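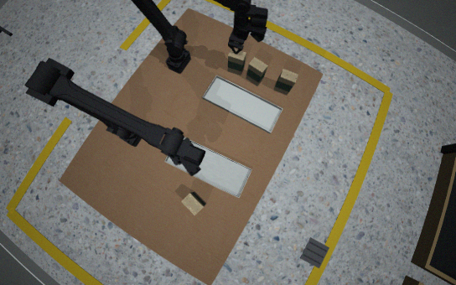 Post workshop notebook, conform and delivery bench
Tuesday, March 18, 2025

Zerthorpe ep 2, sync drift between locked picture and the German dub. Continuing from the last entry.

Symptom as before: dialogue in sync at the head, visibly late by the end of the third reel. Dub house says their stems match the guide picture we sent. Our side says the stems don't match the conform. Both statements are correct, see below.

Pulled the guide picture off the archive drive and laid it against the current conform in Ursu, difference mode, burnt-in timecode top and bottom. Reels one and two are identical. Reel three departs at the tram depot sequence, where the conform is longer. Total difference at end of reel is 589 frames. All of it comes from picture changes made after the guide went out. No sample rate fault and no pulldown error, so the two days spent on the clocking theory can be struck off. I have left those notes in the book in case somebody gets the same idea on another episode.

Change list. Ursu will write one from two timelines but only if reel names match exactly. Ours had a trailing underscore on the newer set. Renamed in a copy, left the master alone. The list came out with 77 events, which looked high. A good part of them are opticals where the handle length changed and the visible frames did not. Filtered on record duration and checked the remainder by eye. Do not send the unfiltered list to the dub house. They will re-cut against every line of it and we will be back where we started.

Stems. Re-conformed the dialogue stem from the filtered list as a test, music and effects left alone for now. Sync holds to the end of the reel on headphones and on the small monitors. Two places need a human:

Depot exterior, first wide. The extended shot has no dub underneath and the atmosphere track runs out before the cut. Needs fill from the M&E, or a longer pull from the location wild tracks if those still exist.

Stairwell argument. The new cut reverses the order of two lines. The automatic re-conform swaps them properly but leaves a breath stranded between them. Audible. Moved by hand, crossfaded, sounds acceptable. The dub mixer should redo it from the source session, mine is only a placeholder.

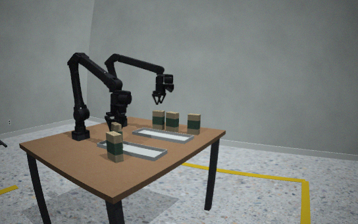

Two arms on the table, with two trays and five upright blocks. Rendered view.

Subtitles. Same problem in a different file. The English forced narratives were timed to the old guide, so everything after the depot is early. 172 events in the episode file. Shifted by segment from the same filtered list. A single global offset will not work here as the changes are spread through the reel. Three lines fell across a cut after shifting and were trimmed back to the shot change, keeping the minimum gap. One sign translation (the noticeboard in the lobby) now has no picture, as the insert was dropped. Deleted it and flagged it in the file notes.

The hearing-impaired file is not done. It has its own segmentation and position tags, and the shift script strips the tags on write. Known bug. Either fix the script or do it manually in the subtitle editor. I would rather fix the script, because episodes further on in the season had late changes as well.

Besunico delivery. Their validator rejected the first test package for ep 2 on audio duration not equal to video duration. Expected, given the above. Second test package with the re-conformed stem passes on duration and fails on loudness for the German mix, dialogue-gated measurement slightly over. The original mix measured fine, so the extra level is probably coming from my crossfades or from the missing atmosphere pulling the gate. Will not chase this until the proper stem arrives.

Also noted: the validator reads the colour metadata from the container and ignores the sidecar. Our template writes it to the sidecar only. It passed because the container default happens to be the value we want. Template should be corrected before the HDR version goes through.

Storage. Davow want the shared volume back by May. The Zerthorpe guide pictures take up roughly half of it and most are superseded. Proposal is to keep the first and last guide per episode with their timelines and let the rest go to tape. Don't delete anything for ep 2 until the dub is signed off.

Naming, again. Agreed form is series, episode, reel, version, with no trailing characters. The export preset on the second workstation is where the underscore comes from. Preset corrected, old one kept with OLD in front of its name.

To do
Send filtered change list and new guide to dub house, reel three only
Ask for wild tracks, depot location
Shift script: keep position tags on write
Container colour metadata in delivery template
Run guide against conform on the remaining episodes before any more stems are ordered

Test stem and both timelines are in the ep 2 folder under sync_check. Difference render is there too, no audio on it.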